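Virkska Kinanthorpe 437: Midi-Tower im Werkstatttest

Getestet wurde das gebrauchte Kinanthorpe 437, ein Midi-Tower des Anbieters Virkska, bezogen über den Wiederverkäufer Binudis. Lieferumfang: Gehäuse, Netzteil mit 300 W, Hauptplatine, Laufwerkskäfig, Luftführung. Kein Arbeitsspeicher, keine Festplatte. Beurteilt werden ausschließlich Aufbau, Zugänglichkeit und Wartung. Rechenleistung ist bei einem Gerät dieses Alters kein Kriterium.

Gehäuse

Der Rahmen besteht aus hellgrauem Metall, die Außenschale ist dunkelgrau. Das Seitenteil lässt sich ohne Werkzeug abnehmen, klemmt aber beim Wiedereinsetzen an der hinteren Kante. Die Verwindungssteifigkeit ist liegend wie stehend ausreichend. Scharfe Grate fanden sich an zwei Stanzungen des Laufwerkskäfigs, hier wurde mit der Feile nachgearbeitet. Die Verriegelungen sind blau abgesetzt und auch bei schlechtem Licht schnell zu finden. Der größere Riegel rastet sauber, der kleinere hat Spiel.

Innenraum

Die Hauptplatine ist bei liegendem Gehäuse von oben gut erreichbar. Der Bereich um den Prozessorsockel bietet genug Freiraum für Arbeiten senkrecht von oben. Enger wird es zwischen Laufwerkskäfig und Netzteil, wo zusätzlich die Luftführung sitzt. Diese muss vor dem Ausbau des Netzteils heraus.
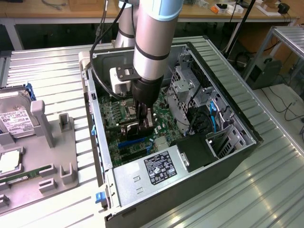

Kinanthorpe 437 liegend, Seitenteil abgenommen. Blaues SATA-Kabel am Laufwerkskäfig, links die graue Teileablage.

Das SATA-Kabel ist knapp bemessen. Wer das Laufwerk in den untersten Schacht setzt, sollte ein längeres einplanen. Die Erweiterungssteckplätze sind zugänglich, solange keine Karte mit voller Baulänge verbaut wird.

Reinigung

Staub sammelte sich vor allem hinter der Luftführung. Abgesaugt wurde mit einem Fakir-Handsauger auf kleiner Stufe, danach Pinsel. Zeitaufwand komplett: 8 Minuten. Die Lamellen des Netzteils sind von außen nur teilweise zu erreichen.

Bewertung

Plus: werkzeugloses Seitenteil, farblich markierte Riegel, freier Sockelbereich.
Minus: Grate am Käfig, kurzes Datenkabel, Netzteil nur nach Ausbau der Luftführung entnehmbar.

Als Übungs- und Ersatzteilgerät brauchbar. Für einen Neuaufbau mit aktuellen Komponenten ist das Netzteil zu schwach. Artikelnummer bei Binudis: 734.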